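Small Trash in the Bedroom: What's Worth Doing and What Isn't
By Wilma Kerr

I have read a great many articles on keeping a bedroom tidy, and most of them want to sell me a basket. This page is about the dull stuff: wrappers, empty cartons, tape cores, the plastic bags that pile up on the nightstand. I have tried most of the advice going around and I'm not convinced by half of it. Take what's useful.

Do you need a bin with a lid?

In a kitchen, yes. In a bedroom I doubt it. A lid is one more thing to do with a hand that's already full of wrappers, and what happens in my house is that the trash gets set down on the nearest flat surface "for now." An open round bin on the floor, within arm's reach of the bed, gets used. I had a lidded one from Callerier for two years and I was forever picking things off the top of it.

The exception is food. If you eat in bed (I'm not going to lecture you), walk the apple core to the kitchen. No bedroom bin deals with that, whatever the label says about odor control.

Size

People buy them too small. The pretty ones are made to look right next to a dresser, and then one long carton goes in cornerwise and the bin is full. Before you buy, think of the longest box you throw out on a normal week and picture it in there. If it would stick up past the rim, you want a bigger bin or you want to start flattening.

Flattening cartons

Everybody says to flatten every box. I'm only partly with them. For anything bigger than a shoe box, sure. For a long thin carton, the kind that holds one tube or a string of little packets, I open both end flaps, press once along the seam and leave it at that. Cutting it into strips with scissors, as one popular book suggests, took me longer than carrying it out to the recycling.

Which is the other question. Cardboard that goes in the bedroom bin with everything else usually stays with everything else. If your town takes cartons separately, stand them beside the bin and don't put them in it. I've tried the two-section bins, and the Zawadzka one is decently made, but the sections are so narrow that I ended up ignoring the divider.

Crinkly wrappers

Soft plastic packaging springs back. You crush it, let go, and it opens up again and takes half the bin. Two fixes I've seen recommended:

Folding it in thirds and tucking the end in. Works, if the plastic isn't too stiff. Takes a few seconds.

Tying it in a knot. Works on thin bags and fails on anything shiny and thick.

My own habit is to put the wrapper in first and the carton on top of it, so the carton holds it down. I usually forget and do it the other way around. Check inside the wrapper before it goes, too. I once threw out a perfectly good set of collar stays from Takis that way.

Rings, cores and other bits you might save

I am hard on this category. The empty core from a roll of tape or ribbon feels useful. It's round, it's sturdy, surely there's a job for it. There are websites that will give you dozens of jobs for it. I went through one such list last September and tried the ones that seemed sane:

Holding a charging cable in a coil: fine, though a twist tie does it too.

Napkin ring: please.

Keeping a rolled-up belt from unrolling in a drawer: this one I kept. Wide rings only.

Stand for a round-bottomed dish: wobbly.

So that's one good use, and I own two belts. Keep as many as you have belts and throw the rest away.

Bags on the nightstand

If you do one thing from this page, make it this one. A nightstand attracts plastic bags. You come in with something from the store, you take it out, the bag stays. Then a second bag goes in the first, or on it, and there's a heap in the back corner that you stop seeing.

The usual tip is a bag dispenser. Nirnau makes a wall-mounted one and I've given it a fair trial. It holds a lot, and that's my complaint, because all it did was let me own more bags. What I do now is cap it at 10. They live folded flat in a drawer. When an eleventh comes in, one goes out as a bin liner.

Bags with something still in them are a different matter and they don't belong in the bag drawer. Untie every knotted one before deciding. Whatever is inside either has a home in another room or it's going, and leaving it wrapped in plastic for a month doesn't help you choose.

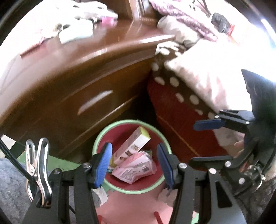
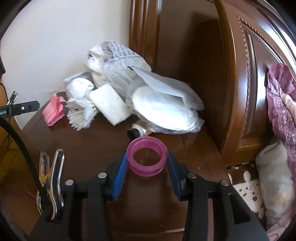
A word on the wood. Slippery plastic on a glossy top doesn't do harm that I've ever been able to find, in spite of what the polish companies hint at. Grit under the plastic does. Lift things off a varnished nightstand, don't slide them, and wipe with a cloth that's barely damp. I don't bother with spray polish more than a couple of times a year — the shine you get is mostly the polish itself, and it shows dust sooner.

Liners, yes or no

For dry trash, no. A plain plastic bin rinses out in the tub in a minute. If you want a liner anyway, use one of your saved bags and tuck the handles down outside the rim so it doesn't slump in as soon as something heavy lands in it. Bought liners in the right size are nice to have and I can't see paying for them.

How often to empty

When it's full. I've seen "every night" and I've seen "every Sunday without fail" and neither made any difference to how my room looked. The one thing I'd add is to do the nightstand on the same trip. Carry the bin over to it and sweep the small stuff straight in with the side of your hand, then put the bin back where you can reach it from the bed.

Next page: drawers, and whether those little dividers are worth the money.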